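I've been running the Kanaan gasket set on our wash line for most of a year now, long enough to have an opinion that isn't the salesman's. The set is sold out of Vakville as a box of spiral wound gaskets for raised-face pipe flanges, with a printed bolt-up card and a little tube of thread lubricant. I bought 75 of them in the 2-inch size. The pitch was that they would seat at lower bolt load than the Zivska gaskets we had used before, and seal again after a shutdown without being retorqued.

I didn't believe the second part when I read it and I don't believe it now.

## What comes in the box

The gaskets are flat packed between cardboard sheets, which is fine. The outer rings were clean. The color stripe on the edge matched the material on the paperwork for every piece I pulled, and the heat numbers on the certificates could be read without a magnifying glass. I've paid more for worse.

The card is another matter. It gives one torque figure per bolt size and says nothing about whether that figure assumes lubricated threads. There's a tube of lubricant in the box, so you'd guess yes. A guess is a poor thing to hang a flange joint on. I called the Tindham office, which handles their sales on this side of the state, and was told a new card was coming in August. August went by.
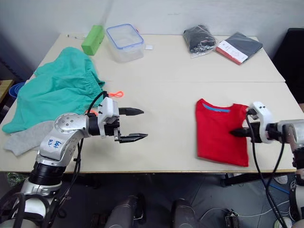
Beril Polat wrote to me after I posted the first half of these notes and thinks I'm being too hard on the card. Her view is that anyone bolting up a flange should be working from their own site procedure anyway, and that the maker's card is only there for shops that have none. She also says her crew got a good seal on the first pass on every joint, dry threads included.

Fair enough on the procedure. On the dry threads I'd want to know how long those joints have been in service before I called it a result. A joint that holds on the first day hasn't told you much.

## In service

Our line runs at 200 psi on a normal shift and sees 500 psi when we test it. Seating went well. The winding compressed evenly and I had no trouble centering the ring between the bolts, even on the vertical run behind the pump where you're working by feel. No leaks at test.
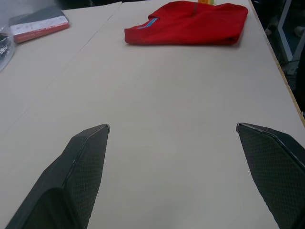
After the first shutdown I left the bolts alone on purpose, since that was the claim I'd paid for. Two joints wept when we came back up. Both stopped after a quarter turn on the nuts, all the way around in a cross pattern. That's ordinary behavior for this kind of gasket and I wouldn't hold it against them — except that the brochure says it won't happen.

Remzi Avcı, who sold me the box, blamed our flange faces. I checked the two that wept with a straightedge and a finish comparator and they were inside what his own data sheet asks for. I sent him the readings. He offered me a discount on the next order.

## Price and who it's for

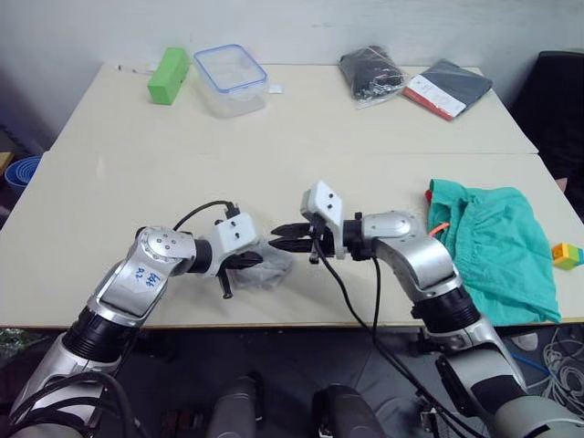 Each gasket costs almost what the Zivska one does once you add shipping, so the saving is thin. You're paying for the lower seating load, and I'll grant that part seems real on small sizes. Whatever you buy, lay the gaskets out and look them over before they go near the pipe. A plain, pale surface is best for it, like those two cream tables pushed end to end, though I'd keep small rings off the seam. Check the winding for loose ends and the inner edge for nicks. I rejected one ring from my box for a lifted weld at the start of the winding, and the replacement took longer to arrive than the original order.

I'd buy them again for low-pressure water service on small flanges. I wouldn't put them on steam or anything that cycles hard until I see a proper card and some test data with a date on it. Keep the retorque on your shutdown list either way.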